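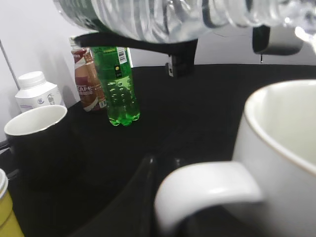 When Orla Mulligan came back from her holidays in September, her stool was gone. It was a grey stool with a torn seat, and she had sat on it for nine years at the returns bench of Zamov. In its place the men from Idley had put a table with a black cloth on it, and over the table, the arm.

"You will be standing now," said Prata, the floor manager. "But not for long each time. You only prepare the table, and then you watch."

Prata was the family name. In the warehouse everyone used it, also his wife when she telephoned.

The returns bench was the place where things came back. The company filled drink machines and kitchen cupboards in offices all over the city, and what the offices didn't want, or had bought too much of, or had ordered by mistake, was sent to Orla. She took each thing in her hand, turned it, looked at it and decided. Good things went to the shelf. The others went to the bin on wheels. Nobody had ever asked her how she decided.

Now they asked. A young man called Brillent came from Idley with a laptop and a good coat which he did not take off, although it was warm inside.

"For example this bottle," he said. "You put it in the bin. Why?"

"It's been opened."

"The cap is closed."

"It's been closed again."

He wrote this down. Then he asked how she could see it, and she had to open her hand and think. She could not see it. She felt it in the thumb, a small looseness when she pressed the side. It took her most of the morning to find the words, and when she found them they looked very poor on his screen.

The arm was slow in the first week. It came down over the bottles and mugs, stopped, and seemed to consider. Then it closed two black fingers on something and lifted it, always with the same patience, and carried it across the table. When it dropped a thing, it did not know that it had dropped it. It went on with empty fingers to the shelf side, opened them politely, and came back for the next. The packers from the loading door came to look at this in their lunch time, and they laughed and clapped. Orla did not clap. She picked up the can from the floor and put it back on the cloth.

By her own hand she used to do 3,710 pieces in a month. She knew the number only because Prata read it to her from a paper, in his office, with the door open.

"That's very good," he said. "I want you to know we all think it is very good."

"And that one?"

"That one is still learning."

"I was also learning," said Orla. "I was paid less for it."

He smiled, then he stopped smiling and looked at the paper again. He told her that her hours would be the same until winter. After the winter he could not say, they did not tell him either. She believed that. He had a desk by the window, but someone was surely preparing a table for him also.

At home her daughter asked if the robot had a face. Orla said no, it had a wrist.

"Only a wrist?"

"A wrist and two fingers."

"Poor thing," said her daughter, and went on with her homework.

In the second week it got the water bottles right, the large ones, which are heavy and like to turn in the grip. Brillent had changed something in the night, from his flat, and when Orla came at six the arm was lifting them one after another. She stood beside it with her hands in the pockets of her apron. She noticed that it took them by the middle and lying on the side, the way she did it herself. She had never shown this to Brillent. She had only done it, all those days when the camera was on.

"It copies you," he said when he arrived. He was happy and had not slept. "You see? At this part it's you completely."

She didn't know what to answer. It was a strange thing to see your own habit done by somebody without shoulders. Her right shoulder had hurt since spring. Now it hurt less, she had to admit it, and she was a little angry at the shoulder for this.

One morning a crate came from an office on the harbour that had closed. Somebody had emptied the kitchen into it without looking, and there were mugs between the bottles, people's own mugs. Orla put them on the cloth with the rest. The arm had no rule for mugs. Each time it came to one it waited for five seconds and then went around.

"What do we do with them?" asked Brillent. "Are they good or bad?"

"They're somebody's."

"I have only two classes."

"Then make a third one."

He looked at her, then at the laptop, and she saw that he was going to do it. He typed for a while. "What shall I call it?" he asked.

Orla took a white mug with a thin line around the lip and turned it in her hand. There was a brown ring at the bottom. She thought about the office, and about who had carried this mug to the kitchen and back, and to which desk.

"Ask Orla," she said.

"I'm asking you."

"No, that's the name. Write it so. Ask Orla."

He wrote it. Later in the day there were 44 things in that class, because the arm was careful by nature and Brillent had not set a limit. She had to come to the table again and again. Before her shift ended she went down to the cellar, found a stool that belonged to no one, and carried it up the stairs.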